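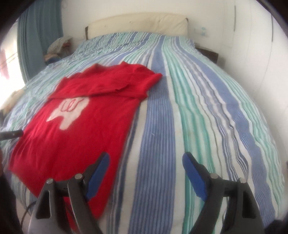 One reader wrote in to ask whether the Zarum hand gripper can cope with laundry or is only good for boxes and bottles. She has the older set and gave up on thin cotton after a week.

The new version, sold by Emgate, is meant for that sort of job. It has two fingers with blue rubber pads on the inner faces, and you work it by hand to record folding and picking tasks for a robot arm to learn from. A T-shirt spread on a striped bedspread is a fair first try — soft cloth on top of more soft cloth, with creases in both.

The kit costs 409 pounds with one spare pair of pads. Emgate also offers a checking service, which goes through up to 600 recordings and sends back a list of the ones worth doing again. Larger sets of 1,000 are priced on request.

Orders placed now ship in December. Owners of the older set can buy the pads separately, but should check the finger width first — the early ones are narrower.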